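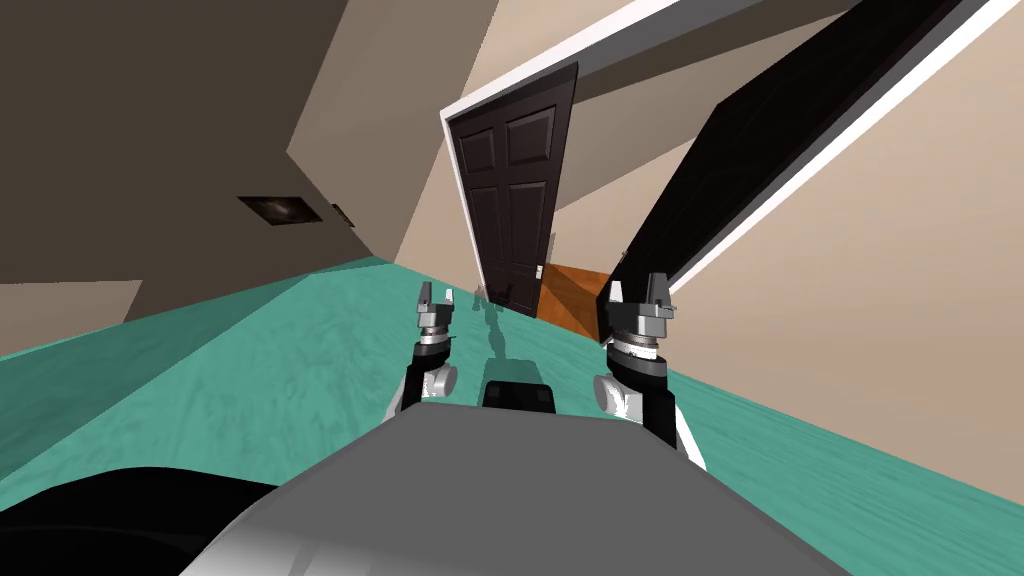 How long does a sourdough starter need before it can raise a loaf? Mine took three weeks, and the kitchen was cold for most of that.

December 9, 2023

I'm writing this with flour on my sleeve and half a loaf already gone, so forgive the crumbs. The bread finally worked! Well, mostly worked. There's a tunnel running under the top crust you could lose a spoon in, but the bottom half sliced like real bread and we had it with butter and that sharp plum jam from the Plosholm market (the one with the skins left in, which I keep saying I'll ration and then don't).

I mixed the starter in November, the same night the heat went out, and it sat on the counter doing next to nothing. A few bubbles, a smell like nail polish, then gray water on top. I very nearly tipped it down the sink. Shagufta Bhutto from downstairs told me to stir the water back in, feed it twice a day and swap a spoonful of the white flour for rye. I had no rye. I walked all the way to Zilbridge in the rain for a bag of rye and came home with rye, a cabbage and a new dish towel.

Two days of that and it was climbing the jar. I put a rubber band around the glass to mark where it started and kept wandering in to look at it between phone calls, like a person with a new puppy.

For the dough I used the recipe on the back of the Kiani flour bag, only with less water, as my last try spread across the pan like a pancake. Mixed it at 7 this morning, folded it whenever I remembered (the bag says every 30 minutes, I managed maybe half of those), and shaped it after lunch. It stuck to the counter and I said some words. Then into the pot with the lid on, oven as hot as it goes, and lid off near the end so the top could brown.

I cut it too early. I always cut it too early. The middle was a little gummy and I ate the heel standing up by the stove anyway, and then a second piece, and then I took some down to Shagufta wrapped in the new towel. She pressed it with her thumb and said it wanted another hour of rising. She's probably right, but she also kept the towel.

Things to do differently: leave it longer after shaping, more salt, and for goodness' sake flour the counter first. I want to try one with walnuts next, and maybe the end of that Flivton cheddar grated into the dough before it goes off completely. The starter has been fed and is back up on top of the fridge with a saucer over it. The cabbage is still in the bag, so I suppose that's soup tomorrow, with toast.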